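Travel > Day trips > Open days

Sour grapes, and apples, and rice: an afternoon at the Pretham vinegar works

By Ah-rin Heo
October

The road into Pretham goes past the silo, past the pub that is for sale, past the pub that isn't, and then your eyes start to water. I had assumed that a vinegar works would smell of vinegar in the way a bakery smells of bread, which is to say pleasantly and on purpose. It smells the way a bag of chips would smell if you were trapped inside it. Locals say they stopped noticing years ago. They say this quite loudly, as people do when their sinuses have been cleared every morning since birth.

Myung Vinegar opens its gates to the public once a year, in spring, from mid-morning until 4 pm. Tickets are $17 and include the tour, two tastings and a cloth bag. I went with my cousin Ro-un Yoo, who had agreed to come on the understanding that it was a winery. I had not said it was a winery. I had said "tasting" and "barrels" and let him fill in the rest.

Parking is in the paddock behind the weighbridge. Follow the man in the hat. There were several men in hats, pointing in different directions, and we ended up facing a ute whose owner had also followed the wrong one. We all had a nice chat through our windows.

Sign-in is at a trestle by the old boiler house, where you get a hairnet and, if you have one, a beard net. Ro-un does not have a beard so much as an intention, and there was some discussion among the staff before he was issued with one anyway. He kept it on through lunch.

The tour

Our guide was a fermenter by trade and a talker by nature. She started us at the apple dock, where the fruit comes in from the orchards out towards Prornano, 34 kilometres up the highway. These are the apples that didn't make it: hail-marked, lopsided, too small for the supermarket. She spoke about them with real tenderness. By the time we moved on I felt quite badly about every good-looking apple I had ever bought.

From the dock the fruit is washed, milled and pressed, and the juice goes off to ferment into cider. This was the part Ro-un had been waiting for. "So it is alcohol," he said. Briefly, said the guide. Then they let the bacteria at it and the alcohol turns into acetic acid. He took this personally.

There are two ways of doing the second step and Pretham does both. The quick way happens in a steel tank with air blown up through the bottom, and it is finished in a day or so. You stand on a walkway and look at a tank, and the tank hums. I've paid more for worse theatre. The slow way happens in the barrel hall, where cider sits under a skin of its own culture for months and is left alone, with the lights low and the side doors propped open to let the air move. The guide lifted a bung and shone a torch in so we could see the mother, a pale, slippery-looking raft that somebody's child at once named Gary. For the rest of the tour Gary was referred to as Gary, including by the guide.

The barrel hall is the reason to come. It's an old wool store with sawtooth skylights and posts worn shiny at sheep height, and it is cool and dim, and after a few minutes your nose gives up fighting and begins to pick things out: wet oak, bruised apple, something like honey. People lowered their voices. A woman behind me whispered that it was like church, and her husband whispered back that it was like the inside of a pickle jar, and I think they were both having a lovely time.

Next door is the rice vinegar room, which is newer and warmer and was being run on the day by two very patient blokes who had clearly been asked about sushi since breakfast. They have a good display on how the rice is steamed and cultured. They also have the only seats on the tour, so it gets crowded. If your knees aren't what they were, make for the bench under the window and become interested in koji.

We then went through the bottling hall, where the line wasn't running. We were told it wasn't running for safety reasons. We admired it at rest. There is a wall of old labels going back to when the place sold mostly cleaning vinegar to shearers' quarters, and these are excellent - big red letters, a kangaroo looking alarmed, a promise that the contents would "shift anything". I would have bought a tea towel of that. There was no tea towel. I've written this on the feedback form and I am writing it again here.

The tastings

The first tasting is in the yard, at a long counter, and it goes from mild to punishing. You get a splash in a thimble-sized cup and a water cracker. The rice vinegar is soft and a bit sweet and I could have drunk a small glass. The barrel-aged apple is the star, round and woody, with a finish that goes on well after you've asked it to stop. The malt tastes like the seaside. After the malt there is a thing they call the shed batch, which isn't for sale, and I can see why.

The second tasting is of Pramolero, which is Myung's line of bottled shrubs: fruit, sugar and vinegar, to be topped up with soda. They had raspberry, quince, and one that was described as "garden". Raspberry is a very good drink. Quince is a very good drink if somebody else is driving and you can shut your eyes for a bit. Garden tasted like the hose. Ro-un liked garden. He bought a case of garden and I had it between my feet all the way home.

Lunch is a sausage in bread or a bowl of hot chips, and for once in your life you can't be told off for the amount of vinegar you put on them. The queue was long but it moved. There's a shady strip along the north fence if you get in early, and a less shady strip along the south fence if you are us.

The rest of the site

After lunch you can wander. The cooper does a demonstration by the old stables and it's worth standing up for, particularly the bit with the fire. The archive room has ledgers you are allowed to touch, and the handwriting in them puts everyone I know to shame. A run of smaller rooms past the archive was open as well, and we poked our heads into most of them on the way to the shop. I came out wanting a white wire basket just like one I'd seen on a table, and the shop didn't sell those either.
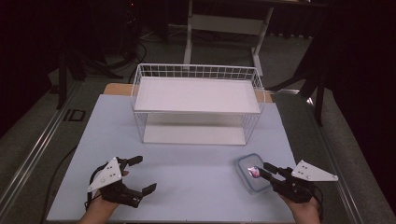
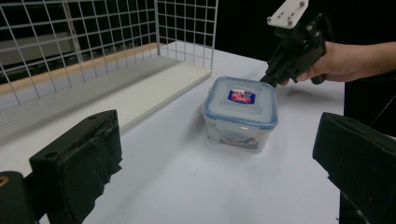 Tabletops at Pretham. The first has the wire basket.

The shop shuts when the gates do, and they mean it. At five to four there was a polite stampede. The barrel-aged had gone from the shelf by then, so if you want it, buy it before lunch and leave it in the car. I came away with rice vinegar, malt vinegar and the cloth bag, whose handles are too short to go over a shoulder and too long to hold by hand without the bottles knocking on your shins.

A few practical things. Wear closed shoes, or you'll be sent to a tub of loan gumboots that has seen a lot of feet. The walkway over the tanks is open mesh and you can see straight down, so skip it if that bothers you; there's a ground-level route and you don't miss much. Prams are fine everywhere but the barrel hall. Dogs aren't allowed, though I saw one, and it looked as if it knew the management. The toilets are behind the boiler house and are better than they look from the outside.

The pub that isn't for sale does a decent counter meal from six. We had the fish. The waitress put a bottle of Myung malt on the table without being asked, sniffed, and said, "Open day, was it?"

More in Day trips
Prornano in blossom season: which orchards let you in
Three country bakeries and one argument about vanilla slice
The slow train west, with sandwiches
Readers' letters: in defence of the shed batch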